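Okay, a long one from me tonight, because I've been meaning to write about corn on the cob for weeks and it's nearly past the point in the season where it's any use to you. Get a drink, sit down.

I grew up in Tollbridge, where the farm stand on the county road put out a chalkboard the morning the first ears came in, and my mother would turn the car around for it. Full U-turn, groceries sliding all over the back seat.

She had one rule, which was that you didn't buy corn for tomorrow. You bought it for supper. I've loosened up on that (I have a job) but I still think it's the best advice I was ever given about vegetables. The sugar starts turning to starch once it's picked, and a fridge only slows it down.

Picking ears: please don't strip the husk down at the stand! Feel through it. You want plump all the way to the tip, a tassel that's brown and a little sticky, and a stem end that still looks pale and damp. If it's dried out and woody, leave it for soup.

Now the cooking, and I know I'm going to hear about this. My whole family boiled corn for 30 minutes. Thirty! We loved it and we didn't know any better. These days I do 4 minutes, lid on, from when the water comes back to a boil, and it's so much sweeter that I got a bit mad about my childhood.

No salt in the water. I went back and forth on this for a whole summer and couldn't swear to a difference, but the ears I salted at the table always got finished first, so I've stopped arguing with myself.
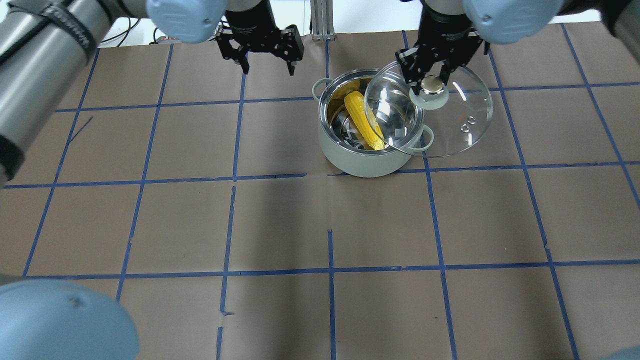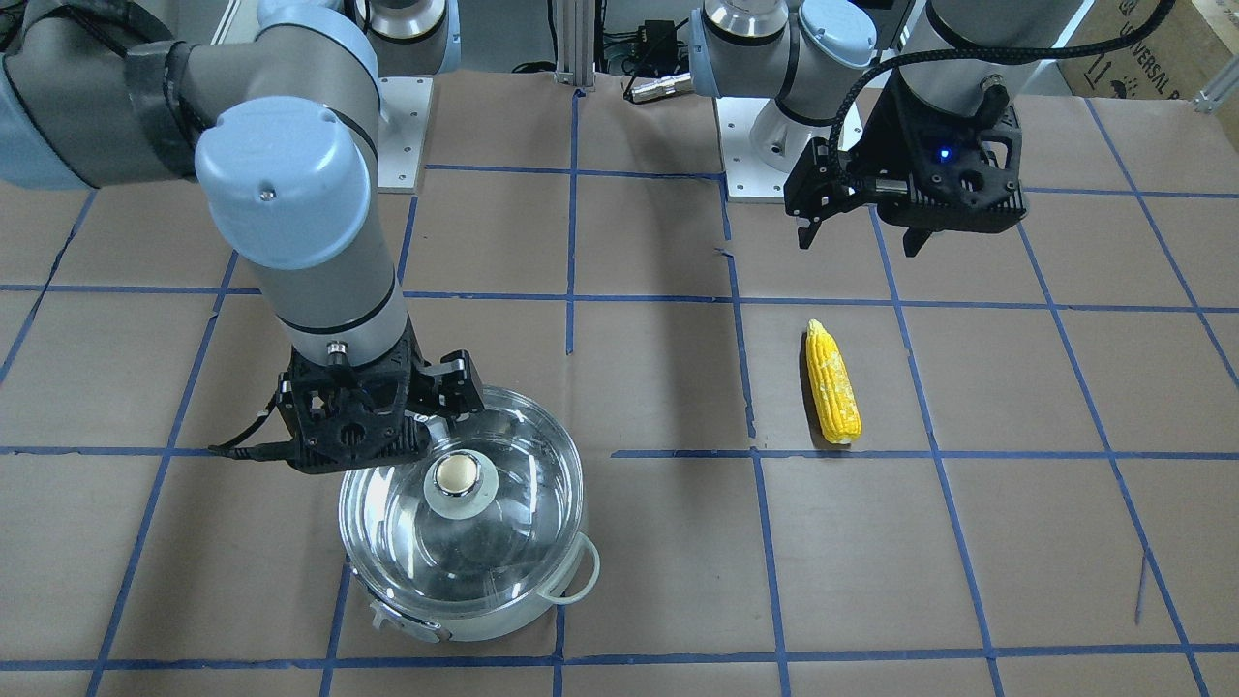
One yellow ear in the green pot, and a glass lid on a steel pot.

About lids, then. I like a glass one for this because I'm a peeker, and every peek lets the steam out. My old one came from the housewares place in Gestport that closed, and I paid $39 for the pot and lid together, which felt like a fortune to me at the time.

Butter! Soft, never melted. Melted runs straight off and pools on the plate and then you're chasing it with a piece of bread (not the worst evening, I'll grant you). I mash mine with lime zest and a little smoked paprika. My aunt uses plain mayonnaise and I've come around to it more than I'd like to admit.

If you've got leftovers, stand the ear up in a wide bowl and cut down with a short knife, then run the back of the blade down the cob to get the milky part. That milky part in scrambled eggs on a Wednesday morning, oh my.

And keep the cobs. Cover them with water, add an onion and a bay leaf, simmer an hour, and you've got a stock that makes chowder taste like you tried a lot harder than you did. I freeze it flat in bags and I'm always glad of it in December.

Somebody always asks about the microwave. Yes, it works, husk on, and for one person it's probably the smart way to do it. I just like the pot. I like the windows steaming up and everybody wandering in to see if it's ready.

Tell me what your family puts on theirs, I want to hear all of it, even the sugar people.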